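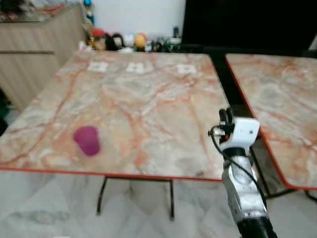 I put off buying new tables for far too long, mostly because I couldn't decide between one big one and two small ones. My neighbor Leonilde Barreto finally talked me into a pair of the square Serrano tables from Peluvon (she has had hers for 2 years and swears by them), and I'm so glad I listened!

Let me start with the top, which is what everyone asks about. It's a pinkish beige marble pattern with orange, rusty red and gray veins wandering across it, and it is a lot of pattern. If you like things plain, you won't like this. I love it. My kitchen was all pale wood and light gray floor before, and a bit sleepy, and now there's something to look at while the coffee brews. The edge has a thin red-orange band that I wasn't sure about in the store, but it picks up the color of the veins nicely. My magenta plastic cup looks quite cheerful on it, too.

The legs are black metal, thin enough that you can still get a broom under there without a fight. Mine needed a little adjusting on the first evening – the instructions are tiny and I had to find my other glasses – and since then I've had no wobble to speak of.

My one real complaint is the join. Side by side, the two tables leave a narrow dark gap, and crumbs find it right away. I pull them apart and wipe the edges every few days. If you want one long surface for rolling out dough, get a bigger table.

Crumbs also hide in the veining, so run your hand over it before you decide it's clean. A damp cloth is all I use. I paid around 300 for the pair, delivered, and I'd buy them again – maybe even a third one for the porch, if there's ever room.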